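Household Organization and Care
Unit 3 Handout: Footwear Storage at the Entrance

Instructor: Shazia Gilani
Practical sessions: Obinna Okeke

Students are expected to read this handout before the practical session and to bring it with them. The unit follows the April unit on coats and outerwear and uses the same terms.

1. Purpose of entrance storage

Footwear kept at the entrance serves a different purpose from footwear kept in a closet. Entrance storage holds pairs in current use. Pairs out of season, pairs awaiting repair and pairs reserved for special occasions should be stored elsewhere. When the two groups are mixed, the rack fills quickly and the pairs worn daily end up on the floor beside it.

The Rerkwood household study, discussed in the first lecture, recorded 166 entrances. The most frequent fault noted was a rack of adequate size occupied largely by shoes that had not been worn in the current season. Students should keep this finding in mind when they are asked to recommend additional furniture.

2. Types of rack

Open slatted racks are preferred for the entrance. Air passes between the slats, and grit falls through to a surface that can be wiped. Closed cabinets present a neater front but should be used only for footwear that is fully dry. For the written exercise, assume a rack 700 mm wide unless the instructor states otherwise.

The lowest level should be assigned to the pairs worn most often and to heavier footwear. Weight placed low keeps a light rack steady. A flat top shelf may be used for a key tray or gloves, provided that it is not allowed to collect mail.

3. Placing a pair

A pair is handled as one object. Both shoes are taken up together, one in each hand, and set down together with the toes facing the front of the rack. The inner edges should meet. Spacing between the two shoes of a pair makes the row difficult to read and reduces the number of pairs a level will hold. 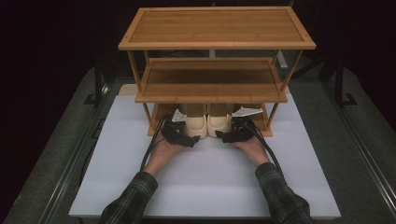 Shoes with a smooth or glossy finish require additional care. They should be lowered into position and never pushed along the slats, and the uppers should not be allowed to rub against the supports of the rack. Where the space between levels is limited, the shoes should enter from the front at a low angle, heels first.

Some households prefer heels facing outward. Either direction is acceptable in the assessment if it is applied to every pair on the rack.

4. Care of the rack

Bamboo and other wooden slats should be wiped along the grain with a well-wrung cloth and dried at once. Screws and joints should be checked when the rack is emptied at the change of season. A rack that rocks should be corrected at the feet before any shoes are returned to it.

5. Written exercise

Prepare a storage plan for an entrance used by 2 adults. State which pairs are assigned to each level and which are removed to other storage. Plans should be submitted to Anjani Manurung at the Minhas Building office.

Last updated: Friday, May 24, 2024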